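Home | Projects | Reports | People | Contact

Last updated: August

Clearing-up tasks with hand-held grippers: progress report to the Dremwood fund

By Raelene Trevaskis, August

Summary

The fund asked us for a straight answer to one question: can a machine clear a café table yet, well enough that a small business would pay for it? At the halfway point our answer is no for the table as a whole, and yes for parts of it. The arm can now pick up an upright paper cup and put it in a bin most of the time. It is much weaker with cups lying down, and weaker again where cups are touching. The rest of this report sets out what was done in the period, what it showed, and what we want to change in the second half.

Work done in the period

Recording of demonstrations began at the Stindville site and is now up to more than 1000 separate clearing runs. In each run a person uses the hand-held grippers to do the job the arm will later be asked to do, at normal speed and with no script beyond the starting layout. We had planned to use trained staff only. After the first fortnight we opened it to anyone in the building who had gone through the short induction, and the range of movements improved a good deal. Trained staff had all learned to pick up a cup in the same way.

There are 14 starting layouts. The early ones have one or two cups standing well apart. The later ones have several cups at once, some tipped over, some close enough together that moving one is likely to move another. These later layouts take longer to set up and are disliked by the people doing them, but they are much nearer to what a table looks like after a break.
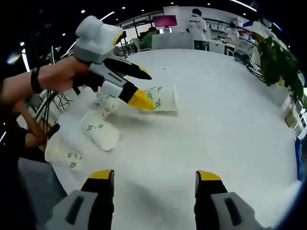
Paper cups on the round table, one of them against the tip of a hand-held gripper.

Round tables were added at the request of Halilović, our café partner at Unthorpe, whose seating is nearly all round. We had been working on square desks. The change mattered more than we expected. A cup on its side will roll in a curve, and on a square desk there was usually a straight edge to work along. People change their grip to suit: some come down over the cup, some press on the wall of it and draw it towards them, some stand it up first and then lift. We have kept all three in the recordings and have not marked any of them as the right way.

Results so far

Test runs with the arm use layouts that it has not been trained on. For upright cups standing apart, it completed the job in 69 per cent of attempts. We do not have a figure we would stand behind for tipped cups. The sample is small and the method was changed partway through, so those runs will be done again. The general picture from the logs is that the arm reaches the cup without trouble and then either squeezes it flat or pushes it away.

Squeezing is the more serious fault. An empty paper cup gives way under very little force, and a crushed cup is then harder to pick up than a whole one. With liquid still in it, the result would be a mess that someone has to wipe up. We have run no tests with liquid and do not plan to in this phase.

Speed is the other gap. A member of Halilović's staff clears a table in the time it takes the arm to deal with one cup. The café manager was relaxed about this and said she would accept slow if it could be left alone. At present it can't be. Someone has to be within reach of the stop button for every run.

Problems and delays

Progress on the arm was held up by a worn joint that had to go back to the supplier. Recording carried on while it was away, so the demonstration work is ahead of plan and the testing is behind.

A smaller problem was labelling. Two people were sorting runs into complete and incomplete and did not agree on what to do with a cup that ends up in the bin after being dropped once. We have settled on complete, with a note. The earlier runs are being checked against this rule – it is slow work and we would ask the fund to expect it to go on into the next period.

Spending

Spending is within budget. The underspend on testing will be used up once the repeat runs start. Paper cups have cost more than we allowed for, as they go soft with handling and have to be replaced.

Plans for the next period

Repeat the tipped-cup tests using one fixed method throughout.

Take the arm to Unthorpe for 7 sessions outside opening hours, on the café's own tables.

Add saucers and spoons to the layouts, but only if the tipped-cup result is good enough to make it worth the effort. I would sooner finish the period with cups done properly.

Ask Halilović to cost the job as it is done by hand now. Without that we can't say what the machine would have to achieve to be worth having.

Decision needed

We ask the fund to agree to moving the wiping task out of this phase. It was in the original proposal and I no longer think we can reach it with the testing time left. The money set aside for it would go to the extra sessions at Unthorpe. A revised timetable can be sent as soon as we have a reply.

Raelene Trevaskis
Project lead, Stindville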